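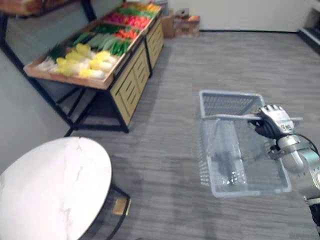

Shopping robot meets visitors at Rokley open day

Home | News | Business | Community | What's On | Contact

Print this page | E-mail this to a friend

A robot that carries a shopping basket was shown to the public on 5th April, when Stastach opened its workshop in Rokley to visitors.

The company, which moved to the Nurkwood Road site 2 years ago, let people in from mid-morning until late afternoon. It says 300 people came through the doors, many of them families from the streets nearby. Entry was free, but places at the demonstrations had to be booked at the front desk.

Most of the interest was in the carpeted room at the back of the building, which has been fitted out to stand in for a small greengrocer's. A sloping wooden tray there holds rows of vegetables, with napa cabbages at the front, then green onions and carrots further along. The robot takes hold of a pale blue-grey plastic basket by its metal handle, using a silver hand with jointed fingers.

Each demonstration ran for 18 minutes. Staff talked through what the robot was being asked to do, and visitors could put questions at any point. Groups were kept small so that everyone could see.

Natália Rusnák, who runs the project, told visitors that a basket was harder to deal with than a box. "A box keeps its shape and you can take it from both sides," she said. "A basket hangs. It swings when you lift it and it tips when the weight is at one end. We spent most of last winter on the handle alone."

She said the work began with an empty basket and that goods were added a little at a time. The long-term plan is for a machine that can go round a shop with a list and bring the basket to a customer waiting by the till. She had people in mind who find it hard to carry things or to stand for long.

Asked when this might be seen in a real shop, she would not give a date. "We would want it to be slow and dull before it goes anywhere near the public on its own," she said. "At the moment it always has one of us beside it."

Several visitors wanted to know about soft fruit. Matúš Kadlec, who works on the hands, said the team had so far kept to vegetables that could stand a firm grip. Cabbages were too big for some of the early fingers, he said, and bunches of onions had a habit of slipping out from the middle. Tomatoes were being looked at, with a lighter touch, but were not part of the day's programme.

Mr Kadlec also ran a table in the entrance hall where children could work an older hand with a set of levers and try to pick up a sponge, a tennis ball and a set of keys. The keys gave the most trouble. A queue formed early on and the table was kept open for an extra half hour.

Not everyone was won over. One shopper from Nurkwood said she liked choosing her own carrots and would not want that job taken away. Another visitor asked what would happen to Saturday jobs for school leavers. Ms Rusnák said the company was thinking of small shops where there is often only one person on duty, and that it wanted to hear from shop staff as well as customers. A book was left by the door for written comments, and 50 people had filled in a page by closing time.

The Piątek bakery, two doors down, supplied rolls and coffee in the yard. Parking was tight for much of the morning and some visitors were sent to the field behind the sports ground. Stastach has apologised to residents who found their drives blocked and says it will put out signs next time.

A second open day is planned for the autumn. Before then the company hopes to take in small groups from local schools and clubs, on weekday afternoons during term. Groups should write to the front desk with the number of people coming and a contact name. The workshop is all on one level and has step-free access from the yard, though the gate is narrow and drivers of larger minibuses are asked to drop passengers on the road. Children under ten must come with an adult.

Print this page | E-mail this to a friend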